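# Furdale Key Board Challenge

The **Furdale Key Board Challenge** is a student robotics competition held each February at Furdale Technical College. Teams program a two-armed robot to find, remove and rehang keys on an upright panel. It is the best known of the events run by the college's robotics club.
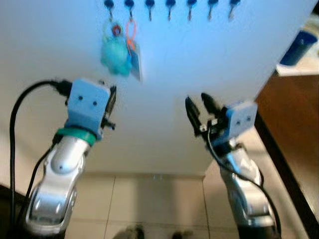 The contest began as a final project in the second-year automation class and was opened to outside teams 3 years later. Entry is limited to students who have not yet finished a degree. Teams may have up to 4 members, and at least one must be in their first year of study.

## Background

The class had earlier used block stacking as its final project. Instructors found that most groups reached full marks with the same short program, and they wanted a task that involved small objects, hanging loads and close work between two arms. Keys were cheap, easy to replace and familiar to everyone. The first board was made in the college workshop in a few evenings.

Hayes, a local hardware supplier, has provided key blanks and hooks for the competition from its second year on. The company also pays for the lunch served on the day of the finals.

## Format

The competition has a qualifying stage and a final stage. In the qualifying stage, teams work in a simulator named Otex, written by former members of the club. Each team submits one program, which is run on a set of 400 board layouts. Layouts differ in the order of the keys, in lighting, and in what is attached to the keys. The highest scoring teams move on to the finals.

Finals are held in the club's lab on the ground floor of the engineering building. All teams use the same robot. Each gets a practice slot in the morning and a scored session in the afternoon. Programs may be changed between the two, but code is locked at 1 p.m.

## Tasks

A scored session is made up of three tasks:

- **Pick.** The robot is given a target key, takes it off its hook and holds it clear of the board.
- **Pass.** The key is moved from one gripper to the other without touching the panel or the table.
- **Return.** The key is put back on the hook named by the judge, which may differ from the one it came from.

Some keys are bare and others carry a keychain, such as a plush toy or a card tag on a lanyard. Keys with attachments are worth more points. A soft toy can hide the key ring from the camera, and a tag tends to swing when its neighbor is touched. Many teams wait for the swinging to stop before closing the gripper, which costs time but avoids a penalty.

## Scoring

Points are given for each completed task, with a time bonus added only when all three have been finished. A dropped key ends the current attempt. Knocking a different key off its hook carries a penalty, even if the target key is handled correctly. Teams may stop an attempt at any point and keep the points already earned.

The highest combined score so far is 3837, set by the team Sosex. Its program used one arm to hold the keychain still while the other gripped the key. The method has since been copied by several teams — the rules allow it so long as neither arm pushes against the panel.

## Equipment and rules

Teams may not change the robot's hardware. Early editions allowed custom fingertips, but the swap between teams took so long that the finals ran into the evening, and the rule was dropped. Rubber pads supplied by the club are still permitted.

Cameras are calibrated by club members before the practice slots. A team that believes the calibration has moved can ask for one new check during its session. The clock is paused while this is done.

A person must stand at the stop button whenever the arms are powered. Teams take this role in turn, and a team never covers its own session.

## Use in teaching

The automation class still uses a shorter version of the challenge, with the Pass task left out. Students work in pairs and keep a lab notebook, which counts for about a third of the grade. Code from past finals is kept in a shared folder and may be read, but reused parts must be credited in the notebook.

## See also

- Educational robotics
- Robot end effector
- Bimanual manipulation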